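Dusch-WC-Sitz Kedow mit seitlichem Bedienfeld — Erfahrungen aus einem kleinen Bad

von Margit Lindholm

Gekauft habe ich den Kedow im April bei Suko, nachdem unser alter WC-Sitz an einem Scharnier gebrochen war. Eigentlich sollte es wieder ein einfacher Sitz werden. Im Laden stand dann aber der Kedow neben dem Lindqvist, und weil eine Steckdose im Bad bei uns schon vorhanden war, habe ich mich für die elektrische Variante entschieden. Der Lindqvist war teurer und hatte eine Fernbedienung, die man an die Wand klebt. Das wollte ich auf den Fliesen nicht haben.

Einbau und Platz

Unser Bad ist schmal. Links steht die Duschkabine, rechts kommt gleich die Wand. Das Bedienfeld sitzt beim Kedow fest links am Sitz und ragt nach vorn. Vor dem Kauf unbedingt ausmessen, wie viel Platz zwischen WC und Dusche bleibt. Bei uns reicht es, man stößt aber anfangs mit dem Knie dagegen. Der Wasseranschluss war in 20 Minuten erledigt, die Dichtung lag bei. Das Stromkabel geht bei uns nach rechts zur Wand und hängt dort in einem leichten Bogen. Einen Clip zum Befestigen hätte der Hersteller beilegen können.

Mit geschlossenem Deckel sieht das Ganze ordentlich aus. Der Aufbau hinter dem Deckel ist höher als bei einem normalen Sitz, farblich passt das Weiß gut zur Keramik.

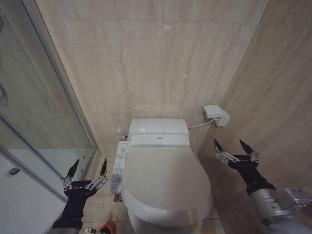
Bedienung

Die Tasten liegen in Reihen, jede mit einem kleinen Symbol und einer winzigen Beschriftung. Ohne Brille kann ich sie nicht lesen. Nach 2 Wochen kannte ich die Tasten, die ich brauche, und den Rest benutze ich nicht. Gäste fragen regelmäßig nach. Eine Abdeckung oder eine Tastensperre gibt es nicht, beim Abwischen des Feldes löst man also leicht etwas aus. Ich ziehe vorher den Stecker.

Die Sitzheizung ist angenehm und schnell warm. Der Warmwasserstrahl lässt sich fein genug einstellen, der Trockner ist schwach. Papier brauchen wir weiterhin.

Reinigung

Das war für mich der wichtigste Punkt, denn beim alten Sitz sammelte sich hinten an den Scharnieren immer Schmutz. Beim Kedow lassen sich Deckel und Brille ganz nach oben klappen und man kommt mit der Bürste von vorn überall in die Schüssel. Ich benutze eine Bürste mit rundem schwarzem Kopf,
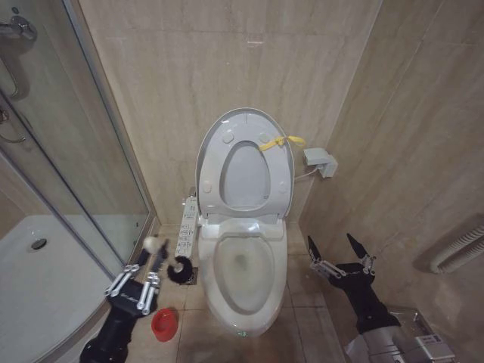
die unter den Rand kommt, und dazu einen sauren Reiniger gegen den Kalk. Unser Wasser ist hart, ein grauer Schleier an der Wasserlinie kommt schnell wieder. Dafür kann der Sitz nichts. Die Bürste ist von Femton und steht sonst in der Ecke.

Etwas mühsamer ist der Streifen zwischen dem Gehäuse und der Keramik. Das Gehäuse sitzt hinten breit auf der Schüssel, und man muss mit einem feuchten Tuch an der Kante entlang. Zum gründlichen Putzen kann man das ganze Teil per Knopfdruck nach vorn abziehen, das mache ich einmal im Monat. Scheuermilch hat auf dem Kunststoff nichts verloren, er wird davon matt. Auch die runden Puffer an der Unterseite wische ich mit ab.

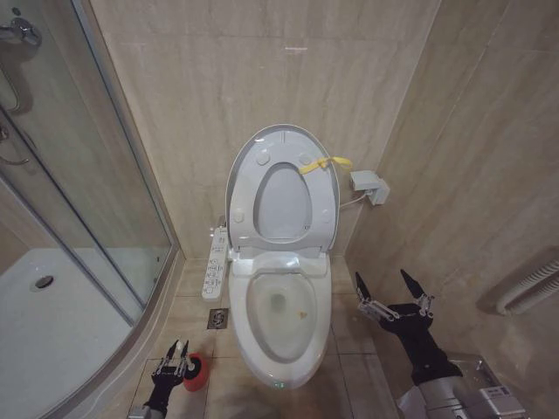
Deckel und Brille oben. Rechts in der Schüssel ein Fleck über dem Wasser, links das lange Bedienfeld.

Das gelbe Band

Die Brille hat keinen Griff und man muss sie am Rand anfassen. Das mag ich beim Putzen nicht. Deshalb ist bei uns ein gelbes Band oben rechts festgemacht, an dem man ziehen kann. Schön ist es nicht, aber praktisch. Das lose Ende sollte man kurz halten, sonst hängt es beim Schließen im Weg. Das Band wasche ich mit, wenn ich die Handtücher wasche. Von Haus aus wäre eine kleine Lasche besser gewesen, beim Lindqvist im Laden war eine dran. 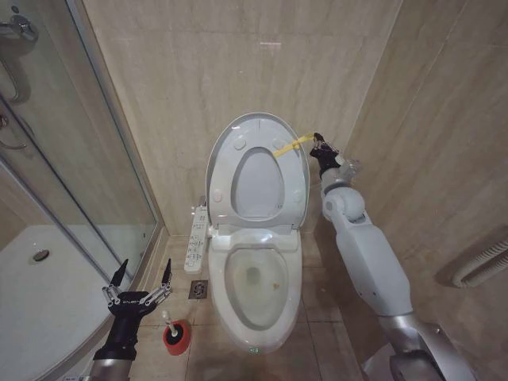
Hochgeklappte Brille mit straff gezogenem Band.

Preis und Urteil

Bezahlt habe ich 200 Euro, im Angebot. Dafür finde ich Verarbeitung und Heizung gut. Abzüge gibt es für die kleine Beschriftung, den schwachen Trockner und den fehlenden Griff. Wer links vom WC wenig Platz hat, sollte ein Modell ohne festes Seitenteil nehmen. Die Garantie läuft 2 Jahre, den Kassenzettel habe ich in die Anleitung gelegt.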